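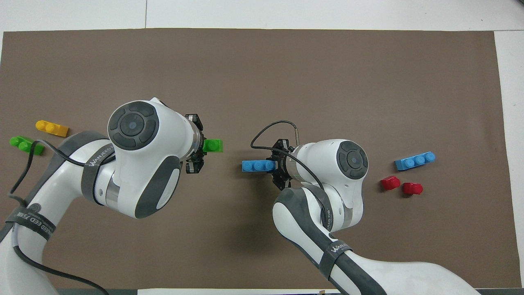
Wheel bearing play on a front-drive compact is easy to mistake for a loose ball joint, and the two call for different parts. The check below needs a jack, two stands, a dial indicator and a clean surface for the parts. A large mat over the tabletop keeps grit out of the bearing and stops small hardware from rolling away. Leave a strip of bare table along one side for tools, and keep greasy parts on the mat.

The procedure was written around a Prillano hatchback with pressed-in front bearings and 2,416 miles on the current pair. It applies to most cars with the same layout. Cars with bolt-on hub units skip the press work but use the same test.

Lifting the car

Park on level concrete, chock the rear wheels and set the parking brake. Crack the lug nuts loose a quarter turn, then tighten them again by hand wrench. Raise the front, lower it onto both stands and push on the fender to confirm that it sits firmly. Do not work with the car on the jack alone.

Rocking test

Hold the tire at 12 and 6 o'clock and rock it in and out. Repeat at 3 and 9. Play in both directions points to the bearing. Play only at 12 and 6 may be the lower ball joint, and play only at 3 and 9 is usually a tie rod end. Have a helper press the brake pedal and rock the wheel again. If the play goes away with the brake on, suspect the bearing. If it stays, look at the joints.

Measuring

Remove the wheel, caliper and rotor. Hang the caliper from the spring with wire - never from the hose. Clamp the indicator base to the knuckle and set the tip square against the hub face. Push the hub in, zero the dial, pull it out and write down the reading. Take 4 readings, turning the hub a quarter turn between each one, and compare the largest with the limit in the service manual for your model.

Turn the hub slowly by hand as well. A rough or notchy feel is grounds for replacement even when the play is within the limit.

Axle nut

A loose axle nut gives the same reading as a worn bearing. Check its torque before ordering parts. Staked nuts are used once. The Cestura replacement nut comes without a washer, so keep the old washer if it is flat and unmarked.

Refitting

Clean the hub face with a wire brush, refit the rotor and caliper, and torque the caliper bolts to the manual figure. Mount the wheel, snug the lug nuts in a star pattern, lower the car and finish with a torque wrench. Check the lug nuts again after a short drive - alloy wheels tend to settle.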